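Stakurell basket result: does "retry without reset" hold up or is it a counting trick?

Reading time: 6 min

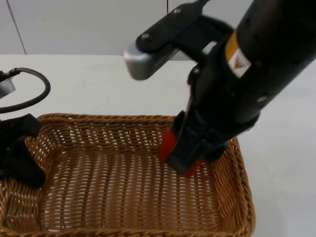 Right arm down in the basket, jaws empty, second gripper over the left rim.

gravelpath wrote:

Starting a thread for the Stakurell write-up so it stops eating the grasping thread. For those who haven't read it, the claim is that a policy trained on demos that include missed grasps and second tries beats one trained on clean demos only, same number of demos in each set, 124 per set. The task is clearing small objects out of a wicker basket with two arms. They report a large gap in favor of the messy data.

I don't buy the size of the gap. I might buy the direction. My problem is with how a trial gets scored. A trial counts as a success if the object leaves the basket before time runs out. The clean policy was never shown what to do after a miss, so when it misses it parks and waits. The messy policy gets to keep swinging. You've given one side more attempts and then reported it as skill.

Show me first-attempt success for both and I'll go away.

hexnut_lou wrote:

But being able to swing again IS the skill. If I hire somebody to empty baskets and he drops one and picks it back up, I don't dock him for it. You're asking them to throw out the thing they were trying to measure.

gravelpath wrote:

I'm asking them to report it next to the other number. Those are two different claims. "Our policy recovers" is fine. "Our policy grasps better" is what the abstract says, and the tables don't separate them anywhere. Look at the middle one, where they compare objects. Everything is final outcome.

tmarsh_bench wrote:

We tried something close to this at Lernau back in December, with a smaller set and only one arm doing the work. We kept both numbers. First-attempt success was the same for the two policies as far as we could tell. Final success was better for the one that saw retries. So I'm with gravelpath on what's going on, and with hexnut_lou that it's still worth having.

I'd add that the basket is doing a lot here. On a flat bin floor a miss usually leaves the object where it was. On a woven floor the fingertips can catch the strands, and then your wrist force readings are garbage for the rest of the trial. A policy that has seen people back out of that will look like a genius.

oddparity wrote:

Has anyone checked the seeds? I count six runs in the appendix for the messy policy and two for the clean one. Maybe I'm misreading the footnote. If I'm not, then the error bars in the main plot aren't comparable and I'm surprised it went out like that.

hexnut_lou wrote:

Footnote says the other clean runs "did not converge." Make of that what you will.

gravelpath wrote:

What I make of it is that they dropped the bad runs from the baseline, which would help the baseline, so at least it isn't the kind of cheating I expected. But then why didn't they converge? 124 clean demos of a pick out of a basket ought to train. Ours do. If their baseline is that shaky I start wondering whether it got any tuning at all.

millrace wrote:

I'm going to disagree with most of you. I ran the released messy checkpoint on our own setup at Dahlgren. Different cameras, different table height, same style of gripper. I expected it to fall over completely and it didn't. It was worse than they report, by a lot, but it did go back in after misses, and it opened the jaws first. Our own policies don't do that. They tend to go back in closed and poke the thing.

So whatever you think of the table, something got learned. I'd like us to talk about that for a minute before we get back to who owes whom a column.

gravelpath wrote:

How many trials?

millrace wrote:

Not enough to put in a paper. Enough that I stopped what I was doing and called people over.

gravelpath wrote:

Which is exactly how these things get around. Everybody has one good afternoon with a checkpoint and after that it's a known result. Did you run the clean one too?

millrace wrote:

It isn't released. I asked. I agree that's bad.

oddparity wrote:

That's worse than the seeds thing in my opinion. You can't release one half of a comparison.

tmarsh_bench wrote:

Something I haven't seen raised. What is the second arm for? In the write-up they say it "may stabilize the container" and then never report how often it does. If the messy demos have the left arm holding the rim more often, you have a second variable riding along with the retries. An operator who just missed is going to be careful on the next try, and careful people hold the basket. We had to make a rule about it with ours: left arm holds in every demo, or in none.

hexnut_lou wrote:

OK, that one does bother me. A wicker basket on a smooth tabletop is going to slide if you touch it wrong. Holding it could be most of the gap.

gravelpath wrote:

It's better than my objection and I'm a little annoyed I didn't think of it. You could check it from the demos, too. Label each one for left arm contact, rebalance the sets, retrain. That's a week of work for one person.

millrace wrote:

The Istby people have the full demo set, I think, since they did the annotation. I can ask whether contact was one of the labels. I can't promise they're allowed to say.

oddparity wrote:

Please do. And ask about the footnote while you're there.

millrace wrote:

Edit: asked. They have a contact label for the right arm only. Somebody would have to go through the left one by hand.

gravelpath wrote:

Then until somebody does, I'm filing this under "retries help you finish" and leaving "grasps better" alone. If you cite it, please cite it for the first part.

hexnut_lou wrote:

I'm citing it for both and you can review me.

Contact the moderators | Copyright remains with the individual posters | Back to top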